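Destination Marketing and the Mountain Resort
Handout 6: The "Insider" List and What It Is Selling

Read this before the seminar. Bring the two clippings from Handout 5 with you, marked up. If you haven't marked them up, share with somebody who has.

1. Where we left off

Last time we looked at the resort brochure as a form and agreed it was mostly honest about being an ad. The insider list is harder. You know the kind: ten things to do on a long weekend in a ski town, six secret spots, where the locals go after the lifts close. It looks like advice from a friend. I want you to start from the assumption that it isn't, and make the text prove otherwise.

Our case this week is Draltitz, the ski village we'll use through the end of the unit. Its visitor office puts out a winter list every February, when the holiday crowd has gone home and the hotels have rooms to fill. That timing should be the first note in your margin.

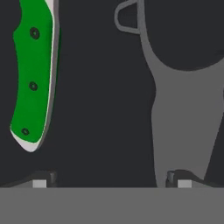
The February list has 99 entries. Read it once straight through, as a visitor would, then go back and sort the entries under these headings:

Paid for directly (the business bought the placement)
Paid for indirectly (the business is a member of the visitor office)
Free to the visitor, but leads past a till
Free to the visitor, full stop

In my own sort, three entries ended up under the last heading. One was a view. You may get a different number, and I'd like to hear the argument if you do. A frozen waterfall with a parking charge at the trailhead is not free, whatever the list says.

2. The word "local"

Circle it every time it shows up. Then ask who it refers to. In the Draltitz list, "local favorite" is attached to the fondue cellar at the Hotel Pathak, where the set dinner costs 187 a head before wine. I don't doubt that people who live in the valley have eaten there. I doubt they do it often enough for the word to carry any weight.

Compare the entry for the bakery by the bus stop, which opens before the lifts and sells rolls to the people who run them. It gets one line and no adjective at all. When a list has nothing to sell you, the prose goes flat — a useful tell, though not proof of anything by itself.

3. Numbers without a source

The list says the torchlight descent draws "over 3000 spectators." Who counted? The event has no tickets and no gate. The main street is narrow, and the crowd stands on both sides of it and up the church steps. I have written to the visitor office twice asking how they got the figure, and both times I received a very nice letter about the fireworks.

A number like that gets repeated. It went from the list into the Tiltus trip planner, and from the planner into a newspaper travel section, which gave the planner as its source. Now it can be cited three ways and it has still been counted by no one I can find.

For your own writing: if you can't say who counted, write "a crowd."

4. The hidden spot

Every insider list has one. At Draltitz it is the Skendonine hut, "tucked away in the trees where few visitors ever find it." There is a sign for it at the top of the second chairlift. The hut takes reservations, and on the weekend I went it had none left.

Be fair here. A place can be pleasant and still be badly described. I liked the soup. What we're looking at is the promise of scarcity, made to every person who picks up a free leaflet at the train station.

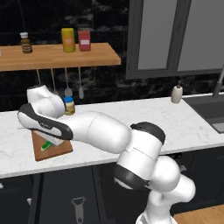
Gemma Hartley objected, when an earlier version of these notes went around, that readers aren't fooled by any of this and that I was treating them as if they were. People know a list is a list, she wrote. They use it to get excited about a trip they've already booked, and they'd be disappointed by a version that told them the soup was fine and to call ahead.

I think she's half right. People do enjoy the tone, and some discount it as they read. But the hotels keep paying to be included, and hotels in a small valley don't keep paying for something that fills no beds. Somebody is taking the list at its word. We'll spend the second half of the seminar on this, so come with a view.

5. Before next time

Pick one entry from the Draltitz list and rewrite it in under sixty words, using only claims you could check with a phone call. Keep it readable. A dull entry is a failed entry.

On a separate sheet, list every claim you had to drop and say why. I grade the sheet more heavily than the rewrite.

Late work goes in the box outside my office, not under the door.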